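Help wanted: desktop teardown and refurb, part time

Hi! I'm Rochelle Dunleavy and I run the bench side of Zisby, a little shop that takes in retired office computers and gets them ready for a second life (or for parts, when a second life isn't in the cards). We've got 223 towers stacked up from an office clear-out and I need three more people starting in March.

The work is pretty much what it sounds like. You lay a tower on its side, open it up, pull the drives, check the board and the power supply, sort the cables and write it all down on the tag. I love it, I really do, but you have to like small screws and other people's dust! A patient person gets through about 7 machines in a shift, and I'd much rather have that than a bent socket pin. 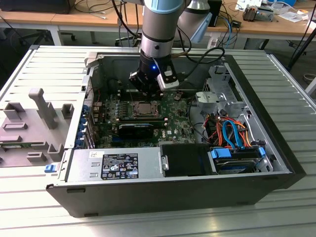
Do I need to have worked on computers before?

It helps if you've opened one up at home, but I'll teach you the rest. Todor Dumitrescu sits with every new person for the first few shifts, and he's seen every mistake there is (mostly mine).

You should be okay lifting a full-size desktop, reading small print on labels, and asking before you yank on a connector that won't budge. Shifts start at 7 in the morning and we're done by early afternoon, with a proper lunch break in the middle. Pay is hourly, and we go over the rate when we talk.

To apply, drop a note at the front counter, Unit 33, or call the shop and ask for me. Skip the fancy resume. Tell me about something you took apart, and whether you got it back together.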